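The Fostbridge Comparison

The Office of Equipment Review occupied the second floor of the Yadav Building, and its procedures were older than most of its staff. A request for comparison was received in writing, entered in the register and assigned to two officers, one of whom would run the trial and one of whom would sign for it. In October the register recorded a request from the Procurement Division. It asked which of two grippers, the Ideo or the Valtel, should be fitted to the kitchen assistance units intended for Fostbridge House.

Shalini Dixit was assigned to run the trial. Vivek Bhatia was assigned to sign for it.

The request specified that all work should be carried out in simulation, the Division having declined to pay for hardware before a decision was reached. Ms Dixit raised no objection. She reserved the workstation at the end of the corridor, loaded the kitchen that the Division had supplied, and set the terms of the trial at 200 attempts for each gripper. Every attempt would begin from the same position and be judged by the same rule: the object must be lifted, held and set down again without being dropped.

Mr Bhatia visited on the first morning and stood behind her chair with his hands clasped.

"I am told that the Valtel is the stronger of the two," he said.

"It closes harder," said Ms Dixit. "I have not yet established whether that is the same thing."

He asked to see what the unit saw. She opened the view from the wrist and turned the monitor towards him.
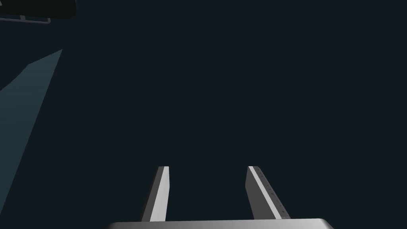

Mr Bhatia considered this for longer than she had expected. He had signed for 233 comparisons in his years at the Office, and he had formed the habit of looking at the readings and leaving the views to others.

"It does not see a great deal," he said at last.

"It sees what is in front of it. The arm has to be brought to the work, and then it sees the work."

"And the residents of Fostbridge House? Will they be in front of it?"

Ms Dixit replied that the request made no mention of residents. Mr Bhatia said that he was aware of that, and that his mother had lived at Fostbridge House for two years. He then wished her a good morning and returned to his desk.

The trial proceeded in the usual manner. The Ideo was tested first and completed 185 of its attempts. Its failures were of one kind: the fingers closed a little late, and the object slid away from them. The Valtel was tested next, under the same controller settings, and completed 185 of its attempts as well. Its failures were also of one kind. It took hold promptly and pressed until the software reported that the permitted force had been passed.

Ms Dixit ran the totals again and obtained the same result. The Office had a form for a clear preference and a form for an invalid trial. It had no form for a tie.

She stayed that evening after the corridor lights had been lowered. The kitchen remained open on her monitor, and she moved the view back until she could see both arms and the counters on which they had been working. She had spent so many days with the numbers that the place itself came as a slight surprise. Somebody in the Division had taken the trouble to hang a picture of desert hills on the wall. There was a bread roll on the stone counter, and a laptop stood open with nothing on its screen – as though a person had been called away and meant to come back.

It occurred to her that the request had asked which gripper was better, and that the register had accepted the question without asking what it was to be better at. A hand that was late could be told to try again. A hand that pressed too hard might be given a cup, or a sleeve, or a wrist.

On the following morning she submitted her findings. Mr Bhatia read them at his desk with the door open, and she waited on the other side of it. The report set out the totals, which were equal, and the failures, which were not. Its final section was one that the template did not provide for. It recommended the Ideo, and it gave the reason in two sentences.

"The Division will say that this falls outside the terms of the request," said Mr Bhatia.

"Yes. I expect that it will."

"They will ask who authorised the additional section."

He uncapped his pen, wrote December 5, 2022 in the space provided, and signed beneath it. Then he turned back through the pages to the record of conditions, where the Office required that the place of the trial be shown for the benefit of any later officer who might wish to repeat it.

"This should stay in," he said, and passed the report across to her.
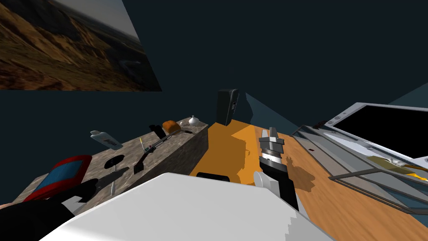
Entry in the Register

Comparison completed. Ideo recommended, for reasons given in the report. Signed for by V. Bhatia. The Procurement Division has requested a meeting, and S. Dixit will attend. Mr Bhatia has asked that the meeting be held at Fostbridge House, in the kitchen, at an hour when the residents are having their tea.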